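Keltstead Pass: Frequently Asked Questions

Getting a pass
Using your pass
Lost and damaged cards
Renewals and refunds

GETTING A PASS

What does the Keltstead Pass cover?
One card gets you into the Zultach Pool, the Skulletus Museum and the Moussa Gardens during regular opening hours. It also works as your library card at the main branch. It does not cover parking, evening concerts in the gardens or private swim lessons.

Who can apply?
Anyone 16 or older with a Keltstead address. Children under 16 go on a parent's or guardian's pass at no charge, but they still need to be listed on the application. If you live outside town and work here, you can apply with a recent pay stub that shows the work address.

What do I need to bring?
A photo ID and one piece of mail with your name and current address. A utility bill, lease or bank statement is fine. We can't accept a package label.

How much is it?
An adult pass is $20 a year. A replacement card is $6. There is no senior rate for the pass, but the museum runs its own senior hours and you can ask about those at its front desk.

Can I apply online?
You can fill out the form online, but you have to pick up the card in person so that we can check your ID. The pass desk is inside the library, to the left of the stairs, and closes at 4:30 p.m.

USING YOUR PASS

Do I need to show the card every time?
Yes. The pool and the museum scan the bar code on the back. At the gardens, staff only look at the front. A photo of the card on your phone will get you into the gardens, but the scanner at the pool will not read it.

Can I lend my pass to a friend?
No. Each adult needs a separate card. You may bring a guest to the museum twice a year on your own pass. Ask for a guest slip when you check in.

What if the pool is full?
The pool holds 600 people and closes the gate when it reaches that number. Pass holders wait in the same line as everyone else. On hot afternoons in July it helps to come before noon.

How should I carry the card?
Any wallet or holder that keeps it flat will do. The bar code is printed on the surface, so keys and coins will scratch it. Clear plastic sleeves are fine. Check the sleeve now and then, and change it if the card begins to stick to the plastic.
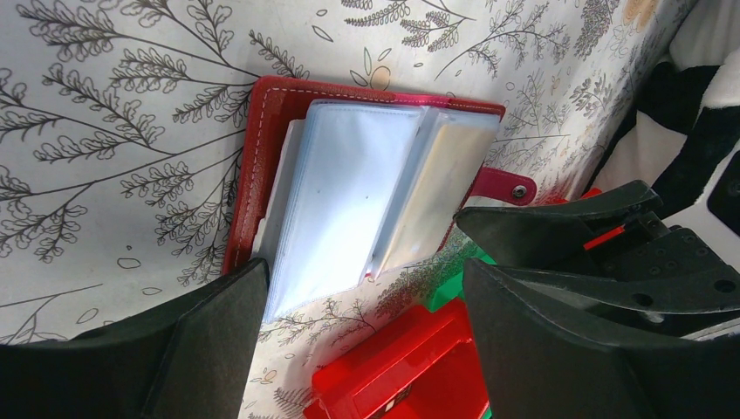
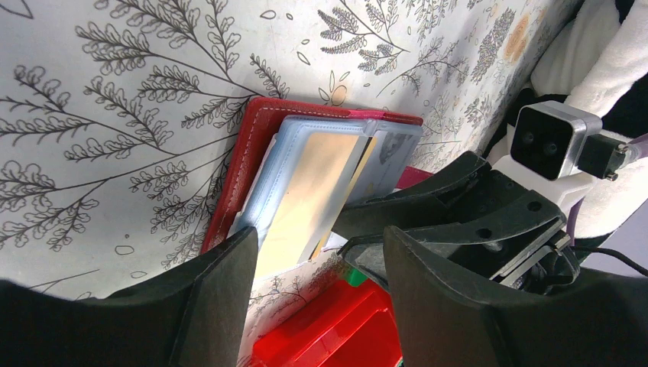

A comment left on this page in June adds that tight leather slots can be a problem too: I pushed mine in and out of the same slot all winter and the bar code was rubbed gray by spring. The desk swapped it, but I had to fill out the damage form first, so print that at home if you can. It would have saved me a second trip.

The damage form is linked at the bottom of this page. Paper copies are also kept at the pass desk.

LOST AND DAMAGED CARDS

I lost my card. What now?
Call the library and ask them to block it. Blocking takes effect the same day. Then come to the pass desk with your ID for a new one. Library books checked out before the card was blocked are still your responsibility.

Is there a charge if the card is only worn out?
No, as long as you turn in the old card with the damage form. The replacement fee applies to lost cards and to cards that have been cut or punched.

I found my old card after getting a new one.
Please drop it in the return slot at the library. The old number can't be turned back on.

RENEWALS AND REFUNDS

When does my pass expire?
At the end of the month printed on the front, one year after you signed up. You keep the same card when you renew.

Can I get a refund?
Only within 2 weeks of purchase, and only if the card hasn't been scanned. If you move away later in the year, the pass stays good until it expires.

My name has changed. Do I need a new card?
Yes, but it is free. Bring the old card and a document that shows the new name.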